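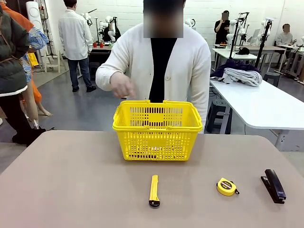
Surnen Hand Basket, Yellow
Purngate Supply - Shop and Stockroom Equipment

Product overview

The Surnen Hand Basket is a rectangular plastic shopping basket with two folding handles and perforated walls. It is supplied to retail stores, school supply rooms, libraries, parts counters and offices where small goods must be carried by hand from a shelf to a table or register. The yellow model is held in stock throughout the year. Other colors may be ordered in quantity, subject to the terms given under Ordering.

Description

The walls of the basket are formed with rows of small slotted openings. These reduce the weight of the basket and allow staff to check from the side whether anything has been left inside. Items narrower than the slots, such as loose pens, blades or paper clips, should be placed in a pouch or small box before being carried.

The two handles fold down across the top rim when the basket is set on a table, and are raised together for carrying. Customers are asked to instruct their staff to lift the basket by both handles at all times. Lifting by a single handle places the load on one side and may cause the pivot to loosen.

Baskets nest when empty. The handles must be folded outward before nesting; baskets stacked with the handles lying inward tend to jam and are difficult to separate.

Specifications

Item: hand basket, rectangular
Material: molded plastic
Color: bright yellow
Handles: 2, folding, yellow
Walls: perforated, slotted pattern
Lid: none
Catalog group: Purngate 110
Country of assembly: see carton label

Suggested uses

In addition to its ordinary use on the sales floor, the basket is widely ordered for tool and supply issue. A basket may be assigned to each workstation and filled at the start of a shift with the small tools required there, typically a utility knife, a tape measure and a stapler. At the end of the shift the tools are laid out on the table, checked against the list and returned to the basket.

Purngate recommends the following practice where baskets are used in this way:

Retract the blade of any utility knife before it is placed in the basket.
Place heavier tools at the bottom.
Keep the tool list with the supervisor and not in the basket, where it is easily lost or torn.
Do not use the basket as a step or seat.

The basket is not intended for liquids, for hot items or for unwrapped food. It should not be hung from a hook by one handle.

Related items

The following products are sold separately and may be combined with the basket on one order.

Cunha Utility Knife. Slim body with retracting blade. Replacement blades are sold by the pack. Sale is restricted to business and institutional accounts.

Cunha Pocket Tape Measure. Compact case with rounded corners, suited to counter and packing work.

Hikero Desk Stapler. Full-size stapler in dark navy. Accepts standard staples, which are not included.

Basket Stand. Holds a nested stack of baskets near an entrance or at the end of a counter. Please state whether fixed feet or casters are required.

Care and cleaning

Wipe with a damp cloth and mild soap. A soft brush may be used to clear dust from the slots. Solvents and abrasive pads will dull the surface and should be avoided. Baskets should be dried before nesting and stored away from direct sunlight, which will fade the color over time.

Handles should be inspected every February, or more often where baskets are in daily public use. Any basket with a cracked rim or a loose handle should be withdrawn from service. Replacement handles are available in pairs only.

Ordering

Baskets are sold singly or by the carton. Orders of over 500 baskets qualify for institutional pricing and may be divided between two delivery addresses at no added charge. Orders for colors other than yellow are made to request and cannot be canceled once confirmed in writing.

Unused baskets may be returned in their original carton with the packing slip. Tools with blades are not accepted for return unless faulty. Claims for damage in transit should be made to the Purngate order desk and should state the order number, the catalog group and the number of items affected - photographs are helpful but not required.

Page last revised October 15, 2020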